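How do I get a coffee ring out of an unsealed wood desk?

Petrică Bratu
Moved into a rental in Trarby in August and put a mug straight on my nice old desk, like an idiot. Now there's a dark ring up to 4 inches across. No varnish on it as far as I can tell. I'd love to skip sanding the whole top (it's 50 inches long and I have zero patience). Any ideas?

Karim Belkadi
Been there! Dab on a little oxalic acid cleaner, let it sit, wipe, and let it dry overnight before you judge it. Mine took two rounds. Wear gloves, open a window, and try it on the underside first. Do the whole top if you can stand it, or you'll end up with a clean spot that looks worse than the ring did.
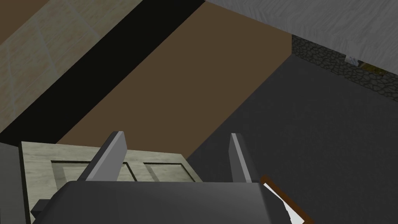

Once it's dry, go over it lightly with fine paper, with the grain, and then oil it. I paid 59 bucks for a fancy oil and my neighbor's cheap stuff looks the same.

teltard_tom
just put a plant on it lol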